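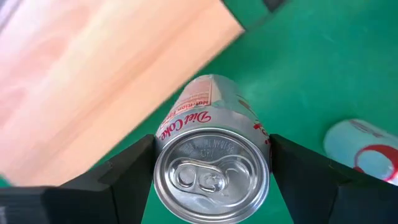 Lata de Diet Coke sin abrir, vista por la tapa.

¡Hola! Soy Elaheh Bagheri y busco gente para ordenar, fotografiar y catalogar una colección de latas de refresco que se me ha ido de las manos (en el buen sentido, creo). Empecé guardando las de los viajes y ahora tengo 2,910 fichas por rellenar y un local en Cilthorpe lleno de cajas.

Lo que más me gusta son las tapas: la anilla, el reborde, esas letritas estampadas del depósito que casi no se leen si no les da bien la luz. Mucha gente mira solo los colores del cuerpo, y a mí me encantaría que el catálogo Safavi (así lo hemos bautizado) tuviera también todo lo de arriba, bien transcrito y con sus dudas anotadas cuando una letra no se distingue.

El trabajo consiste en sacar las latas de su caja, limpiarlas con un paño, apuntar la marca y lo que ponga en la tapa y devolverlas a su sitio. Las cerradas van aparte, siempre de pie, y por favor, ¡no se abren! Las vacías se guardan en las bandejas Sinen, que ya están numeradas.

Busco a 9 personas para marzo, en turnos de mañana o de tarde, a elegir. Se pagan 331 euros por los turnos completos, más el transporte hasta el local. No hace falta experiencia, pero sí buena vista (con gafas vale, yo las llevo), letra clara y paciencia para repetir lo mismo muchas veces. Si lees algo de inglés, mejor, que bastantes etiquetas vienen así.

Para apuntarte, escríbeme por el formulario de Wutar y cuéntame en unas líneas quién eres y qué turno prefieres. Si has coleccionado algo alguna vez, dímelo también, aunque sean chapas o sobres de azúcar, que me hace ilusión saberlo. Contesto a todo el mundo, aunque a veces tardo un poquito.

El local está en el número 33, entrando por el patio.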